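**Zatdale five-finger hand, left side – 2 stars**

Bought through Cavon in December. Setup was easy and the grip is gentle enough for a small pumpkin. The trouble is letting go. After more than 20 picks the index finger stops opening on command, and twice the arm lifted away with the load still held.
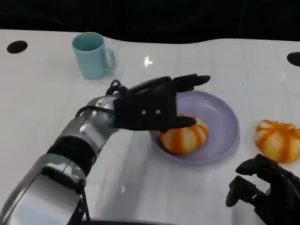 *Left hand over the plate, one finger on the pumpkin.*

Support (Muchen Li) sent new firmware. The fault came back at pick 2,362. The e-stop cuts the arm but leaves the fingers closed – keep your own hands clear until power is off.

Esi Abugri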